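Home Shop Bench Rates FAQ Directions Contact

Questions people ask me about used desktop computers

I'm Nanna Ragnarsson, and I sell and fix secondhand desktops in Plarkville. I get the same questions at the counter, on the phone and once at the dentist, so I've written down my answers.

Is a used office computer good enough for home?

For most people, yes! If you do email, video calls, bills and a bit of photo sorting, an ex-office tower will do all of that and still have room to spare. They were built to sit under a desk and be ignored for years. What I'd look at first is the drive. If it still has an old spinning one, plan on swapping it for a solid state drive, and you'll feel the difference the minute you turn it on.

How much memory do I need?

I tell people 16 gigabytes and then stop talking. You can get by with eight if you only keep a few tabs open (my neighbor Sem Van Dijk claims he does, but I've seen his screen). Going past 32 is for people who edit video or run big projects, and those people usually know who they are.

Can I open the case myself?

Sure. Shut it down, pull the power cord, press the power button once to drain what's left, and touch some bare metal before you reach in. On a lot of office towers the side comes off with a latch and no screws at all. Lay the tower down so the board faces up - it's much easier on your back and you won't drop a screw into the power supply.

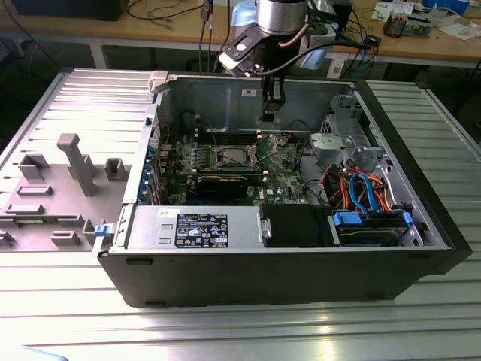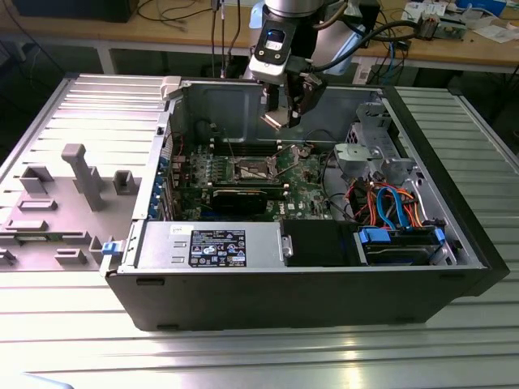
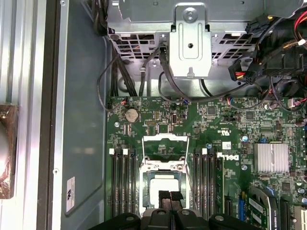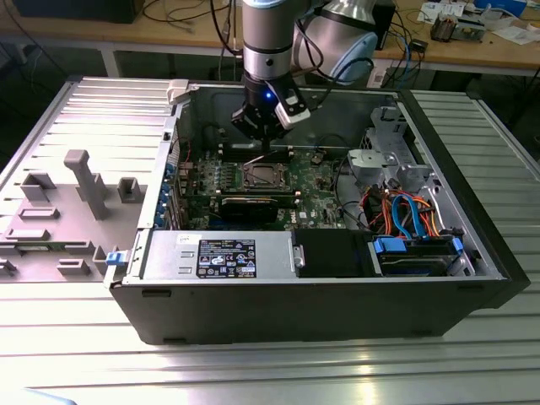
Dell tower on its side, cover off, with the green motherboard showing.

Should I replace the processor?

Usually I'd say leave it. A newer processor has to fit the socket and also be on the list the board's startup software knows about, and that second part catches people out. If you do go ahead, never touch the contacts, line up the little notches or the corner arrow, and let the chip drop in by its own weight. No pushing! Then clean off the old thermal paste and put on fresh before the cooler goes back.

My memory won't click in. What am I doing wrong?

Probably it's turned around. The stick has a notch that's a little off center, so it only fits one way. Open the clips, match the notch, and press on both ends until the clips move up. It takes more force than you'd think, and the first time I did it I was sure I had broken something.

What do you do with my old files?

If you bring me a machine to trade in, I wipe the drive before it goes anywhere near the shelf. You can also keep the drive, and I'll take it out while you wait. Ásdís Ketilsson keeps all of hers in a cookie tin, labeled by year, and I think that's a fine system. Please copy off what you want first, though. Once I've wiped it I can't get your pictures back.

Is there a warranty?

Two months on anything I sell, parts and labor. It covers things that fail by themselves. It doesn't cover soup.

Do you buy laptops too?

Not right now. I don't have the shelf space or the patience for glued-in batteries. Steinar Eyvindsson over in Fiselov takes them, and he's fair about prices.

When's the best time to come in?

August is a zoo, with everyone getting set up for school. Any other month you can walk in after 10 in the morning and I'll most likely have time to talk. Bring the power cord if it's a laptop-style brick, and write your password on a piece of tape if you want me to test past the login screen.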